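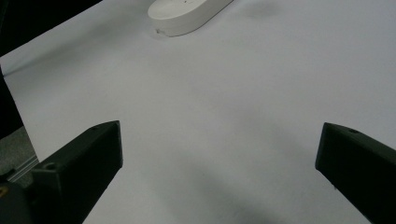 Fingers open over the paper, white oval thing up top. August, workshop.

2 min read

Quick one before I lock up. Handheld version finally feels like a tool and not a bag of parts. New fingers on, the chunky ones, squared tips. Erick's print, he ran them at Bakos overnight and dropped them off at lunch. Screw holes lined up first go which has never happened to me.

Paper taped down so I get a plain background. Light in there is lousy, everything comes out gray. Need a lamp. Ask Etelka for the clamp one she isn't using.

Log so far: 252 grabs by hand, 31 thrown out, mostly me moving too fast on the approach. Wrist is sore. Detlef wants 1021 before we even try putting the same fingers on the arm. Where does he get 1021?? Says it's what Tadton used for theirs. Fine.

Squeeze trigger still sticky on the return. Took the spring out, cut two coils off, put it back, worse. Put the old one in. Better but not good. Order the softer one from Pleltis tomorow, also more M3 heads, also tape.

Encoder reads 383 fully closed, then drifts when I hold it there. Loose set screw? Didn't have the small hex key, somebody walked off with the set again.

Jenő came by around six and wants pads on the tips, silicone, thin. I said bare first, get numbers, then pads. He went off muttering. He's probaly right about anything slick and round but I don't want to change two things at once.

Home late, cold soup. Tomorrow: spring, hex key, lamp, then grabs until I can't stand it.

© Bineslow shared workshop notes | contact: ask at the bench | Back to top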